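4 Geburtenmeldungen in das Bevölkerungsregister einlesen

Dieser Abschnitt gilt für Gemeinden, die ihre Monatszahlen mit Pakgate an die Statistikstelle Sultlow übermitteln. Die Grundeinrichtung aus Abschnitt 3 muss abgeschlossen sein.

1. Melden Sie sich mit der Rolle „Erfassung“ an und öffnen Sie das Menü Register > Import.
2. Wählen Sie den Berichtsmonat, zum Beispiel August. Maßgeblich ist der Monat der Geburt, der Tag der Beurkundung wird gesondert gespeichert.
3. Laden Sie die Datei des Standesamts hoch. Zulässig sind höchstens 2888 Datensätze je Datei.
4. Klicken Sie auf „Prüfen“. Bei rund 200 Datensätzen dauert die Prüfung wenige Sekunden.

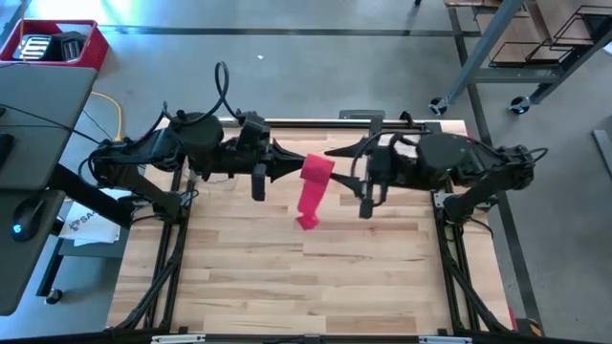

Zwei Roboterarme am Holztisch, dazwischen ein pinkroter Stoffstreifen

Hinweis: Mehrlingsgeburten werden als einzelne Datensätze geführt. Pakgate meldet sie zunächst als mögliche Dubletten — bestätigen Sie diese Meldung nur, wenn die Registernummern voneinander abweichen.

5. Bearbeiten Sie die Fehlerliste. Datensätze ohne Wohnort der Mutter werden der Gruppe „ungeklärt“ zugeordnet und fehlen in der Gemeindetabelle.
6. Geben Sie den Monat mit „Vorläufig melden“ frei.
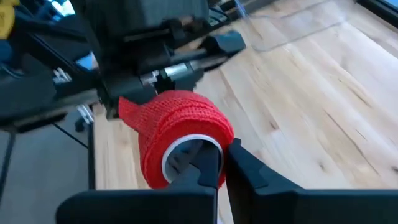

Vorläufige Zahlen können bis zum Jahresabschluss berichtigt werden. Öffnen Sie dazu den Monat erneut und wählen Sie „Korrekturlieferung“. Die frühere Fassung bleibt im Archiv erhalten.

Achtung: Nach der Freigabe als „Endgültig“ ist keine Änderung mehr möglich. Gleichen Sie vorher die Summen mit dem Auszug aus Grovik ab. Abweichungen entstehen meist durch Nachbeurkundungen, die dort erst im Folgemonat erscheinen.

Die Sterbefälle werden nach demselben Ablauf eingelesen, siehe Abschnitt 5.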